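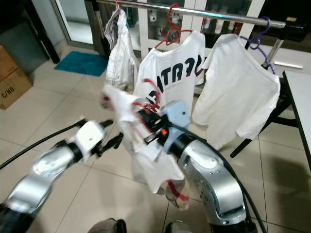

Fig. 1. Right gripper with a white T-shirt, red hanger tangled in the cloth close to the fingers.

Two Arms, One Laundry Rack: Comparing Finger Sets and Controllers for Handling T-Shirts

Summer project report, Robotics Workshop, Pridotthorpe College
Submitted August 31, 2023

Summary

We wanted to know which gripper fingers and which hand controller work best for taking T-shirts off hangers with a two-arm robot. We tried two finger sets, the Hollenstein and the Fimley, and two ways of driving the arms by hand. The Fimley fingers were much better on thin cotton. The Hollenstein fingers were better on hangers, and we did not see that coming at all! The controller mattered more than we had planned for, so it gets its own section.

Why laundry

Most of the gripper work we had done before this was with blocks and cups. A block stays the shape it was when you planned the grasp. A shirt changes shape the moment you touch it, and it changes again when you lift it, and if there is a hanger inside the collar then you are moving two things that are hooked together and want different treatment. We thought this would be a good stress test for fingers and it was (also the most fun any of us have had in the workshop).

Setup

The rack is a horizontal steel rod with plastic hangers on it. The folding table is a short distance away on the same tile floor. Both arms have a two-finger gripper, and the cables run back along the outside of the arms. We taped nothing down and moved nothing between sessions except the clothes.

Finger sets:

Hollenstein: short, stiff, narrow tip. Weight of one full set with screws, 680 grams, which surprised us when we first picked up the box.
Fimley: longer, with a soft pad on the inner face. Lighter than the other set and easier to swap.

Controllers:

Javwood handles: one in each hand, the arm follows your wrist.
Joystick box: the one already in the workshop. You move one direction at a time.

Task

One run goes like this. One arm takes hold of the shirt near the shoulder. The other arm takes the hanger by its neck or lower bar. The operator lifts the hanger off the rod, pulls it free of the collar, and puts the shirt on the table. A run counts as a failure if the shirt lands on the floor, if the hanger does, or if the operator gives up. Putting the shirt down in a heap is fine. Folding was outside this project.

Results: fingers

We did 100 runs with each finger set, all of them on the Javwood handles so that the controller would not get mixed into the numbers. With the Fimley fingers we had 17 failures. With the Hollenstein fingers we had more than double that, and most of those were the cloth sliding out during the lift.

The soft pad makes a big difference on a plain cotton shirt. You can close on a single layer and it stays. With the stiff tips you need to gather a fold first, and if the fold opens up you lose it. The shirts with a large print on the chest were easier for both sets, we think because the print makes the cloth stiffer, but we did not test that separately and would like to.

Hangers went the other way. The Hollenstein tips close on a thin bar and hold it at the angle you picked. The Fimley pads let it turn. Once it turns, the hook swings around and finds something to catch on, usually the collar you have just pulled it out of. Several of the Fimley failures began exactly like that, with a good hold on the shirt and a hanger that had rotated into it.

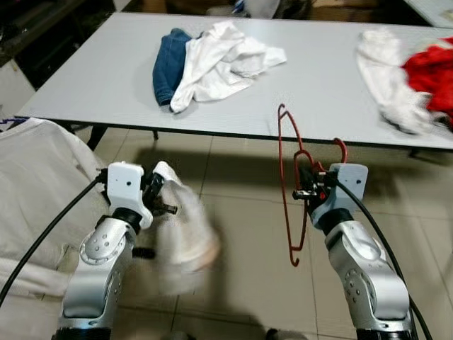
Fig. 2. Left gripper on white fabric, right gripper on a thin red wire hanger, at the folding table.

We also ran a short mixed session near the end, with Fimley on the left and Hollenstein on the right. It felt great. The left arm kept the cloth, the right arm kept the hanger, and the operator could stop worrying about either one. There were too few runs to put a number on it and we are not going to pretend otherwise, but if we had another month this is where we would spend it.

Results: controllers

The joystick box is slow but very steady. You can park an arm, think, and move the other one. For getting a fingertip in between cloth and hanger it is the better tool, and our newest operator preferred it for everything.

The Javwood handles are a different experience. Both arms move together, and pulling a hanger out of a collar is really one motion made by two hands, so it comes naturally. After a practice afternoon everyone on the team could do a full run without talking themselves through it. The weak point is speed. It is easy to swing the cloth faster than you mean to, and a swinging shirt is hard to judge on the head camera because the edge of it smears. We ended up with a house rule: after the lift, stop and let the shirt hang before going to the table.

We wanted a per-controller failure count to put next to the finger results. The joystick runs took so long that we did not finish the set, so there is no fair comparison to give.

Problems along the way

The cables need slack at the wrist. Twice we thought a gripper was failing to turn and it was only the cable pulling tight.

Jeans are a bad test item for this setup. They folded over the edge of the table nicely but the fingers would not open wide enough for the waistband. We dropped them from the runs.

The head camera sees the rod well and the floor well. It does not see behind the grippers, which is where the hanger usually is. A second camera at the wrist is at the top of our wish list for the December term.

What we would do next

Finish the joystick runs. Repeat the finger runs with the mixed pair. Try wire hangers and plastic hangers as separate groups, with the same number of runs for each. Glue a strip of the Fimley pad material onto one Hollenstein finger and leave its partner bare, which was suggested on the last day and which all of us are very keen to try.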